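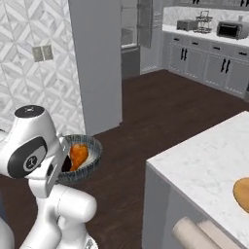
A bowl beside the gripper of a white robotic arm, computer rendering.

Give the small clubs their replay back

I have followed amateur football in this country for 20 years, first as a player with bad knees and later as a mother who drives to every away game. So I read with great attention the decision of our league to stop video review for the second division. I think it is a mistake, and I will try to explain why without shouting.

The league says the system is too expensive for clubs like Clirkton, where a good crowd is 142 people. This I understand. A club of this size must pay for the bus, the field lights and the referee before it can pay for anything else. But the price that was mentioned at the April meeting was 3000 dollars for a season, shared between all the clubs. When you divide it, each one pays less than for a new set of jerseys.

The second argument is that review makes the game slow. Yes, sometimes we wait, and in the cold the waiting is not pleasant. Last season I stood in the rain at Helter Park while the officials looked at one catch near the sideline, and my coffee was finished before they were. The call was changed and we lost the ball. I was angry the whole evening. I still prefer it to a wrong call that everybody in the stands could see.

Rania Ouazzani, who coached our team in the Valetti tournament, has the opposite opinion. She told me that young players should learn to accept a bad decision and play the next down. I respect her very much, and there is some truth in it. My difficulty is that the top division keeps its replay. If bad decisions are so good for the character, why do the richer clubs not want them too?

There is also the question of the referees. Aaliyah MacLeod worked our games for many years, often with only 2 other officials on the field. She could not see both ends of a pile at the same time, no person can. With review she could correct herself, and the coaches shouted at her less. Without it, I am afraid we will lose the young referees first, and they are already difficult to find.

I do not ask for a perfect system. Let each coach have one challenge in each half, and put a limit of two minutes on the review. If the picture is not clear, the call stays and we go on. The camera at Bugti Field is old and stands on a platform behind the south end zone, but it showed enough last year to settle the arguments that mattered.

The clubs can still ask for a new vote before the summer break. I hope ours will do it — and I have already written to the board to say so.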